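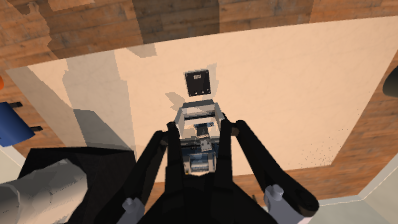
Fig. 1. Simulated view: tan board on a wooden surface, small black square near the top.

Selling a Used Car Without Meeting Anyone
Project report, Ingrid Tillman and Intan Goh
2025-09-25

1. What we set out to do
Our question was whether the wording of a used car ad changes how many people write in. Elvia Ochoa let us use her hatchback, a Lindgren with a dent in the rear door and a radio stuck on one station. She wanted it sold by February. We wanted a grade.

2. Method
We posted the car on two listing sites, Gemow and Purutero, at the same price. The Gemow ad was short and cheerful. The Purutero ad listed every fault we could find, including the smell. Both stayed up for 30 days. Replies went into a spreadsheet, which Intan kept and Ingrid kept breaking.

3. Results
The two ads drew 135 messages between them. Almost 30 asked if the car was still available and then went silent forever, a group we labeled "ghosts" until our advisor, Rosalind Tran, asked for a grown-up word. They are now "non-continuing contacts."

The honest ad got fewer messages but better ones. All 3 people who came to drive the car had read about the dent, and one seemed let down by how small it was. From the cheerful ad we got an offer $300 under the asking price, sent before the buyer had asked what color the car was.

4. Problems
We had one car, so the ads differed in site as well as in wording, and we can't pull the two apart. Marisol Greenberg pointed this out in week one. We thanked her and carried on.

5. Outcome
Elvia took the second offer from the Purutero ad. The radio went with the car.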